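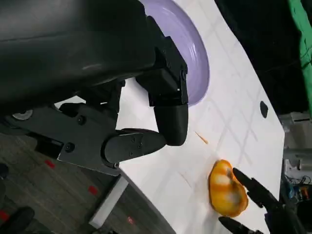 5. Setting Up a Plate-Loading Chore

Okay, arms are bolted down, cables are in, and you want to know if the thing can do a kitchen chore yet. My answer is "sort of, if you set the table for it." I've run Cadora on a lot of tabletops by now and the set-up matters more than any slider in the software, so please go through this part slowly the first time.

Before you start
Run the homing routine from section 4 and leave both grippers open. Keep the stop button where you can hit it without looking.

1. Wipe the table and let it dry. Smudges won't stop a run, but crumbs will get picked up sooner or later, and then you're cleaning fingertips.

2. Put the plate where both arms can get to it. If you have to nudge it after homing, fine, just redo the table view.

3. Put out the things you want moved. Leave open table all the way around each one -- two things touching is still a hard problem for this software, and you'll watch it dither.

4. Stay under 600 grams per item. The arm will lift more than that. The fingers won't hold it.

5. Open the Chore tab, pick "Place on plate," and set the speed to 80 percent. I know, there's a 100. Leave it alone until you've had a whole afternoon with no drops.

CAUTION: Hands off the table while the status light is amber. An arm that looks parked may just be thinking!

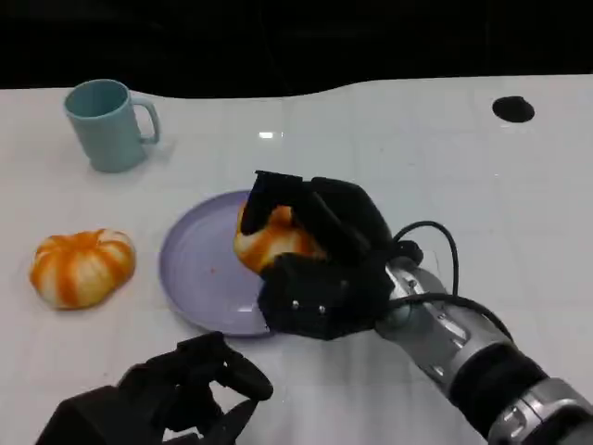
Mio Tsuchiya
Set-up and Training Guides, Stultix

6. Press Run and watch the first pickup all the way through. Round, lumpy things like the orange-and-white striped one over the plate are what I'd start with, and you can keep a mug on the table too if you want to see whether the software leaves it be. Mine mostly does.

7. Check the hold height. The item should clear the rim of the plate and not much more. Too high and it bounces when the fingers open (ask me how I learned to buy spare plates). Adjust it under Place > Hover.

8. Set the release pause to 2 seconds. Shorter pauses look great in a demo and then something rolls off.

NOTE: One hand sitting open while the other works is normal. Two-handed mode is a separate chore type and I'd leave it for another day.

Small and thin pieces

Now for the part it's still bad at. Anything skinny that lies flat is miserable for these fingers, and a person would have it off the table before the arm finished planning. Try it with one piece, five attempts, and write down what you get. Khang Đàm on our support desk likes seeing those numbers, good or bad.
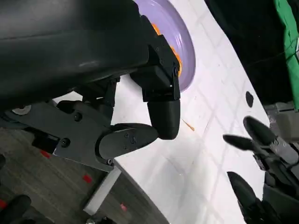
Figure 5-3. Thin orange stick on the table beside the rounded fingertip.

9. If the fingers close above the piece, lower Grasp > Depth one notch and run it again. Stop as soon as you hear a fingertip tap the table.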